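Line-drying through August

The dryer went in June and I decided to run the rest of winter without replacing it. I've kept a log, mainly to settle whether the spare room with a dehumidifier beats the covered line out the back.

Method first. Each load was weighed out of the machine, then weighed again at intervals until two readings matched. The scale is a Wasilon luggage type, hung off the laundry door frame. It drifts a little when the battery is low, so I changed the battery and threw out the first week.

The covered line lost water fastest between 11 am and 2 pm, then more or less stopped. A typical T-shirt came out of the spin carrying 134 grams of water and shed 102 of those by mid-afternoon on a breezy day. The remainder is the problem. It sits in the collar, the hems and the underarm seams, and no amount of still, cold air shifts it before dark.

The spare room was slower at the start and steadier later. Door shut, dehumidifier on its middle setting, clothes on an old Antoniadis rack. Almost 211 grams came out of one pair of jeans overnight, and the waistband was still damp at breakfast.

Spin speed mattered more than either location. Going up one setting took hours off the cottons, at the cost of deeper creases. 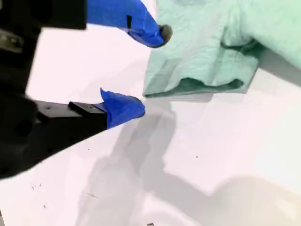
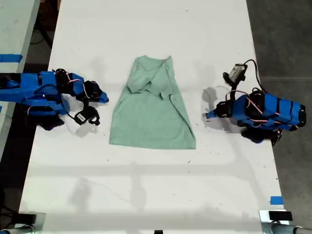

Creasing is the part I haven't solved. A garment left in a heap has fewer exposed surfaces, and the folded layers hold moisture against each other. Even with the body of a T-shirt laid fairly smooth, like the pale mint-green one on the white table, a bunched-up top half keeps several layers together, and that's the end with the thickest seams. I now shake each one out, pull the collar square and peg by the hem.

Sotiris Katsaros wrote in to suggest a fan at floor level, aimed up through the rack. I'll try that next, once I've found the extension lead.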